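Hestidier publie les résultats de sa comparaison de pinces et de contrôleurs en cuisine simulée

Gillville, septembre. Hestidier, éditeur de logiciels de simulation pour la robotique domestique, rend publics les résultats d'une campagne de comparaison menée avec le fabricant de pinces Kwok. Deux pinces et deux contrôleurs ont été soumis aux mêmes tâches dans un logement virtuel : ouvrir un placard par sa poignée, abaisser et relever une porte d'appareil électroménager, saisir un petit objet plat sur une table.

La campagne compte 600 essais pour chaque combinaison de pince et de contrôleur. La position de départ du robot, l'éclairage et l'emplacement des meubles changent d'un essai à l'autre. Le torse et les deux bras restent identiques, de même que les consignes transmises au contrôleur.

« Les fabricants publient des mesures prises sur leurs propres bancs, avec leurs propres objets. Nos clients nous demandaient un terrain commun », explique Noémi Fülöp, responsable des essais chez Hestidier. « Les poignées étroites sont le cas qui sépare le plus nettement les deux pinces. »
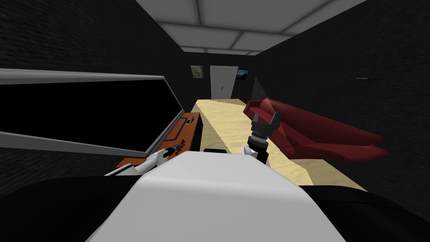
Sur l'ouverture du placard, la pince à doigts fins atteint 78 % de réussite avec le contrôleur en impédance, contre 74 % avec le contrôleur en position. Les échecs se produisent surtout à l'approche, quand un doigt touche la façade avant d'être engagé derrière la poignée. La pince à doigts larges obtient de meilleurs résultats sur les objets posés à plat, mais elle demande une orientation du poignet plus précise devant les meubles.

« Une porte déjà ouverte à côté du placard réduit beaucoup l'espace de travail du bras. Nous avons gardé ces configurations dans le calcul, elles correspondent à ce qu'un robot rencontre dans un logement », précise Matvii Ivanyshyn, ingénieur contrôle chez Kwok.

Les essais ont tous été conduits en simulation. Une seconde série, sur robot physique, est en préparation dans l'atelier de Hestidier à Clenddale. Elle reprendra les mêmes tâches avec un nombre d'essais plus faible et servira à mesurer l'écart entre les contacts simulés et les contacts réels.

Les fichiers de configuration, les journaux d'essais et 800 enregistrements de trajectoires sont disponibles sur demande pour les laboratoires et les intégrateurs. Les modèles géométriques des pinces restent la propriété de Kwok et sont fournis sous licence d'évaluation.

À propos de Hestidier
Installée à Gillville, Hestidier développe des environnements de simulation destinés aux concepteurs de robots d'assistance et de service.

Contact presse : Noémi Fülöp, service des essais, Hestidier, Gillville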